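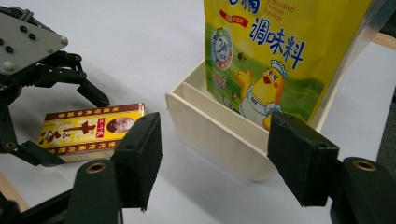 Ciltalstead Packing Group
Minutes, November 22, 2025

Present: Renu Pandey (chair), Uriel Farías, Sheila Sugden
Apologies: Vivek Singhal

1. Last minutes agreed.

2. Small boxes. The yellow boxes with the red bands will be packed flat, broad face down. Sheila asked that the side with the portrait face up so that it shows when a carton is opened. Agreed.

3. Cartons. 219 left in the Brukham store. Uriel to order 200 more.

4. Tables. The white tabletops are to be wiped down before each packing session. Renu to bring cloths.

Next meeting at Prevdale, date to be set.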